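Pendham service partners get together in November

What a couple of days! Our service partners came to the Pendham office in November for the yearly partner meeting, and for the first time we had people from every region we ship to in the same building (the parking lot has never been so full). Enikő Katona, who took over the service desk this spring, put the whole program together and still found time to meet the early arrivals at the station.

The first morning belonged to spare parts. We've been listening to you on this one for a while, and the new ordering system is the answer: one login, one parts list, and stock levels you can see before you promise a customer anything. Orders placed before 2 p.m. go out the same day. The list opens with 777 part numbers covering the Nolte cabinets and the Mando blast chillers, and older Mando models will be added as the drawings get scanned. If you have a machine out there that isn't on the list yet, write to the desk and we'll move it up!

After lunch everybody put on work jackets and went down to the test kitchen, where Shivam Pant had two Nolte cabinets opened up for a hands-on session on door seals, fan motors and the defrost cycle. It was planned for an hour and ran well past that, mostly thanks to a long and very lively argument over the right way to seat a corner gasket. Shivam has promised to write up both methods, with drawings, and we'll send them out with the next parts bulletin.

The second day was all about training. Starting next year there will be 11 regional courses, so most of you won't have to come to Pendham for your certificate (you're welcome anyway, the coffee is better here). Groups will be kept small. Plolari, our partner for online learning, is preparing the theory part so it can be done from home before the practical day, and those who tried the first chapter at the meeting gave us pages of notes. Thank you, we read them all.

One more number we're very proud of: the service desk closed its 1,000th call of the year while the meeting was going on, and the cheer could be heard in the warehouse.

Course dates and sign-up forms will go to all partners by email. Questions before then can go straight to Enikő at the service desk.

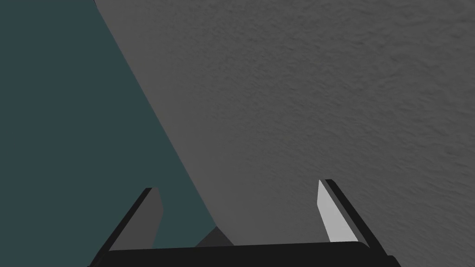
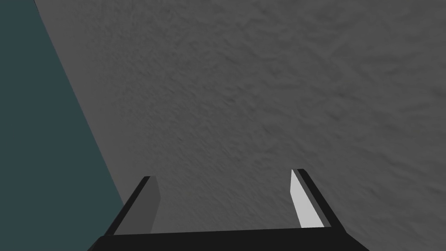
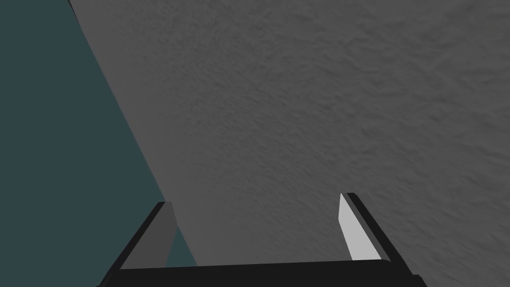 Computer-rendered views with a gripper and a flat surface.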